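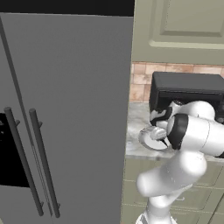

Free audio converters used to be small. Prurkel was 5 MB when I first grabbed it, did MP3 and OGG, and that was it. Updated in March and the installer is 328 MB. For what? A store tab, a login, a "library" that went and indexed 1235 files I never asked it to touch.

Lucian Lazăr wrote on the Losent forum that people want everything in one place. Do they? I want to turn a WAV into something smaller and close the window. Takes me 18 clicks now. And the batch menu moved agian.
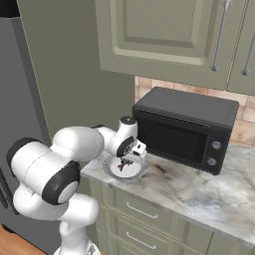

A plate on the counter, next to a black countertop oven.

Rupert Steiner still keeps the old build on his Zusstead page - no installer, just a zip. Use that. Yes it's missing the newer tag fields, and album art is a pain. Fine. I can live with pain I allready know.

Salgado is decent too if you only rip CDs. Ugly, but it remembers your output folder, and Prurkel still doesnt.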